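Setting Up Your Indel Sorting Station: Section 4, Placing, Leveling and First Run

Last revised August 1, 2025

Welcome back, and well done for getting through the unpacking section, which we know is the least fun part of the job. By now the Indel should be standing on its shipping feet in more or less the right spot, with the infeed conveyor still in its wrap and the small parts box set safely to one side. In this section we will get the station level, join it up to your own conveyor line, tell it what it is going to be sorting, and let it run its first few totes. Set aside a comfortable morning for this. It goes faster with two people, mostly when you get to step 5.

Before you begin

You will need a spirit level, the long hex key from the parts box, a soft cloth, and the power lead marked with the yellow tag. Please also have 22 sample items from your own stock ready in a tote. They should be a fair mix of what you handle on a normal day, so put in the awkward ones as well as the nice square cartons.

Caution: Leave the main switch locked off until you reach step 9. The sorting arm is held by a brake while the power is off, and you should not try to push it out of the way by hand.

Placing and leveling

1. Check the floor under the station. Small dips are fine and the feet will take them up, but a floor joint running right under one foot will give you trouble later, so shift the whole station a little if you find one.

2. Measure the clear space on the service side. You want at least 680 mm between the station and the nearest wall or rack. That may look generous on the day you install it – you will be glad of it the first time you have to kneel down and change a belt.

3. Lower the four leveling feet with the hex key, a turn or so at a time, working around the base in the same direction. When the shipping feet lift clear, take them off and keep them. You will want them again if the station ever moves.

4. Lay the spirit level along the frame and then across it. Adjust until the bubble is happy both ways, then tighten the lock nuts and check once more, as tightening can pull a foot slightly out.

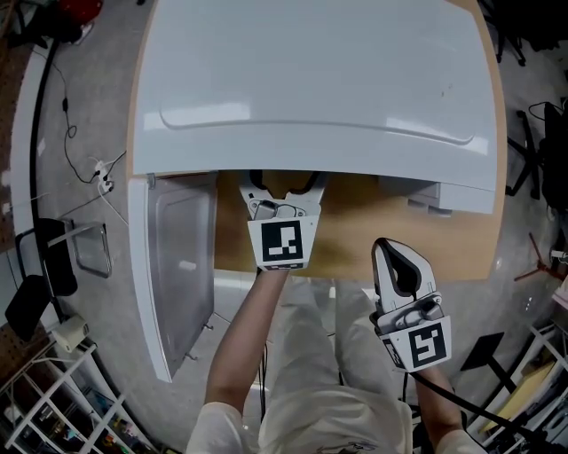

Lid raised and side door open.

Note: If your station was delivered with the Flustport side chute already fitted, level the station first and the chute second. The chute has its own two feet and they should only just touch the floor.

Joining the infeed conveyor

5. Unwrap the infeed conveyor and lift it onto the two hooks at the front of the station. One person on each end, please. It is heavier than it looks, and the motor end is the heavy one.

6. Set the belt height to match your own line. The standard setting is 1285 mm from the floor to the top of the belt, which suits most stations fed from an upper level. For other heights, use the row of holes on each leg and make sure both legs are on the same hole.

7. Slide the gap plate into place between your conveyor and ours. Run your hand across the join with everything still switched off. If you can feel a lip, a thin envelope will find it too, so take a minute to get it flush.

8. Plug the sensor cable into the socket next to the left hook. It clicks when it is home. Wipe the sensor window with the soft cloth, and please don't use a glass cleaner on it.

Caution: Never reach across the gap plate while the belt is moving, even to free a single stuck item. Press the red stop button first, every time.

First power-up

9. Connect the power lead, unlock the main switch and turn it on. The panel will show a start-up bar for a minute or two. The arm will then move slowly to its rest position, so have everyone stand outside the marked area before you switch on.

10. On the panel, choose Language, then Units, then Line Type. If you aren't sure of your line type, choose Mixed. You can change it later without losing anything.

11. Place your sample items on the belt one after another with a hand's width between them. The station scans each item and suggests a grip setting. Touch Accept if it looks sensible, or use the slider to go softer or firmer.

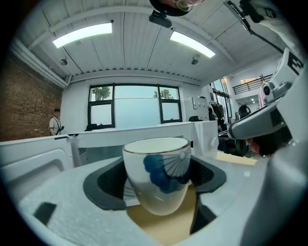 Photo credit: Grurkunell

12. When all your samples are in, touch Build List. The Ko software puts items of similar size and weight into groups, and you can give each group a name your team will recognize. Plain names work best. "Small boxes, light" will still mean something to a new starter in February, when whoever set it up is away.

13. Run the samples through again, this time as a proper sort. Set the speed dial to 7 for this first run. Watch where each item lands and touch the flag on the panel whenever one goes to the wrong bin.

Note: A few wrong bins on the first run are quite normal, especially with soft bags and anything shiny. Flagged items can be scanned a second time from the Review screen. Turn them so that a different side faces up, and the station will usually do much better.

If the station won't start its first sort

Check that the guard door is fully closed, as it has a second click that is easy to miss. Check that the red stop button has been twisted back out. If the panel says Belt Not Seen, go back to step 8 and push the sensor cable in again. For any other message, write down the code before you switch off, because it clears on restart and our support desk will ask you for it.

Once the samples have run through, leave the station on for about 22 minutes with an empty belt so that it can finish its own checks. The light on top will turn a steady green. You can then move on to Section 5, where we set up bin labels and connect the station to your order system.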